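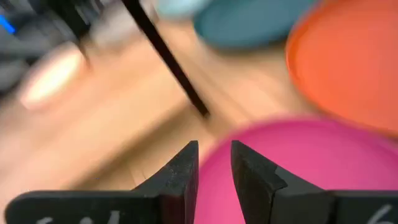 Recording a Two-Arm Demonstration by Remote Control

Start with both follower arms at rest and the grippers open. Pick up the leader handles, press record, and wait for the tone before you move. If you move sooner, the first part of the episode has jumps in it and you'll have to throw it out.

Move at half the speed that feels natural. Close the gripper fully, pause, then lift. Chaimae Cherkaoui, who trains new operators at Gringate, has them do 14 practice runs before any are saved. Keep episodes short - one object per episode is plenty.

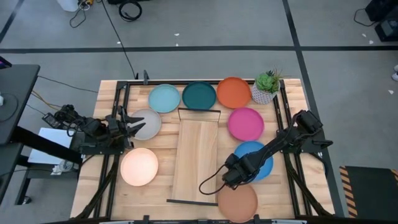 Layout matters more than most new operators expect. Set every object where both you and the side camera can see it, and work out which arm will reach for it before you record. With plates set in an arch around the board, the left arm takes the gray and aqua ones and the right arm takes the blue and magenta ones. Leave the board clear until the first plate goes down.

After every 41 episodes, stop and play back three of them at full speed. Delete any where the fingers slip or the arms touch, then reset the table and carry on.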